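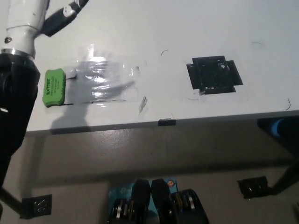
Bench > Ullis > Collection notes

October 31, 2025

Okay, writing this up while I still remember it! Today was all eraser work on the white table, the tabletop task we're collecting for Natar. We're at 421 episodes in the folder now, and I'd planned on 400, so I'm pretty happy (some will get thrown out, they always do).

Left arm only today. I kept the black tape marker where it's been since we set up the table, though its edges are getting ragged and I want to redo it in November before we start the next batch. Please don't peel it up before then, the old episodes all have it in that spot!

The approach is still my weak point as an operator. I come in too fast and then fuss with the thumb for ages, and I don't want the model learning my fussing. So, new habit: palm flat on the table, pause, then go. I did 60 that way and tagged them "slow" so we can train with and without.
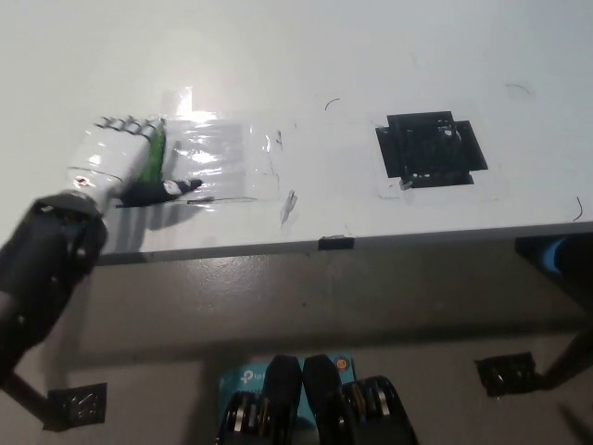

Left hand palm-down beside the plastic film.

The table needs a good wipe too, little hairs all over it. Still to do: trim dead time off the starts, rerun the Cutora export (it choked on 4 files), and ask the Hartley bench how they label retries.

Comments

more slow ones please, my last run loved them

Which folder are the 4 bad files in? I can look tonight.

I label retries as new episodes, fwiw

Ullis bench notes | Contact the lab desk | © 2025 Ullis | Back to top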